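The Humar Institute gave its founder's medal to Munther Bataineh for inventing the slow egg, and he had been dead only 3 weeks when they did it, so the job of accepting fell to me.

I had worked under him for most of my adult life. I knew the slow egg well. I also knew who invented it.

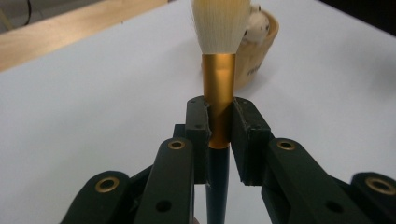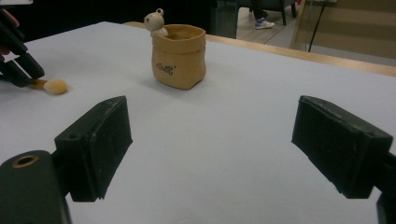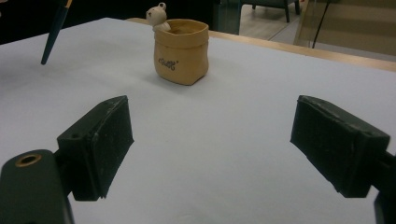
It was Hanan Salameh, and she invented it by going home. She left a tray of eggs in the warm bath at the Drostero plant, meaning to come back after supper, and then her sister called and supper got long. In the morning Munther ate one standing up. He ate four more. By noon he had a notebook full of temperatures and had started saying "my process."

Hanan never complained. She asked for a raise and a parking spot, got both, and kept the spot for 40 years, long after she'd sold the car. She rented it to Jihad Chidiac from packaging, at a rate he still calls criminal.

"You could say something," I told her the night before the ceremony. "It's your egg."

"What would I do with an egg?" she said. "Munther had to eat those things at every dinner they threw him. Did you ever see his face?"

I had. I'd put it down to modesty.

The hall at Hurkisach seated 100 and had been set for more. Hadi Nseir introduced me, got my name almost right, and spent a long while on how Munther had tested 2128 eggs before finding the perfect one. I'd heard that number at his retirement party, where it was lower.

Then they brought out the first course. Every plate had one – pale, trembling, a leaf on top.

I went up and took the medal. I looked for Hanan and found her at the back, by the coffee, eating a dinner roll out of her purse. She shook her head at me, very slightly.

"Dr. Bataineh," I said into the microphone, "was a patient man."

They clapped for that. I sat down next to Ayman Rawashdeh, who had finished his egg and wanted to know if I was going to eat mine. I slid it over. He said it could use salt.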